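### Washing the glass, finally

So I did the big pane behind the orange table last week, and I promised Dalia Fawzy I'd write it up for the June issue because she has been after me for my "method" ever since the spring cleanup. I don't have a method! I have a bucket, two cloths and a lot of opinions, and I learned most of it from my aunt, who cleaned the windows of a bakery for years and could do a whole storefront before the first loaves came out.

The first thing I'd tell anyone is to go early. I start at seven in the morning, before the sun gets onto the glass, and by the time people are hunting for coffee I'm mostly finished. When the pane is warm the water dries before you can get the squeegee to it, and then you're chasing streaks until lunch. (Ask Ashraf Abdel Rahman about his attempt at noon. Actually, don't, he's still sore about it.)

For the mix I use warm water, a splash of white vinegar and one small drop of dish soap. One drop! I know it looks like nothing in the bucket, but more soap means more smears. I wet the glass from the top down, let it sit long enough to hum a verse of something, and then pull the squeegee across in long passes, wiping the blade on a dry cloth between each one. Corners get a finger wrapped in an old T-shirt. Fadwa Benkirane swears by newspaper and she may well be right, but I can't stand the ink on my hands.
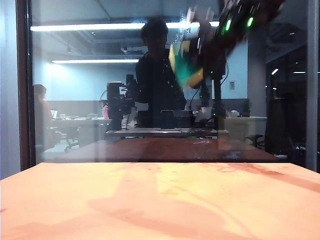

The water spots are what drive me crazy, those faint specks that you only notice once the ceiling lights are on and you're standing at the table with your cup. Plain wiping just moves them around. What works for me is a cloth soaked in straight vinegar, held flat against the spot for 10 minutes, and then a soft rub in circles – no scraping, please, and no scouring pads.

As for the tabletop, I've tried warm water and baking soda on the darker streaks and I'm not convinced. I sort of like it mottled, to tell you the truth, but Aicha Naciri has a paste she uses on her kitchen counter at home and she's going to bring me a jar to try on a corner first. I'll report back. And if you've borrowed the good squeegee, the one with the long handle, could you put it back on its hook by the sink? I've been using the short one and my shoulders are not happy with me.

– Khadija Zaki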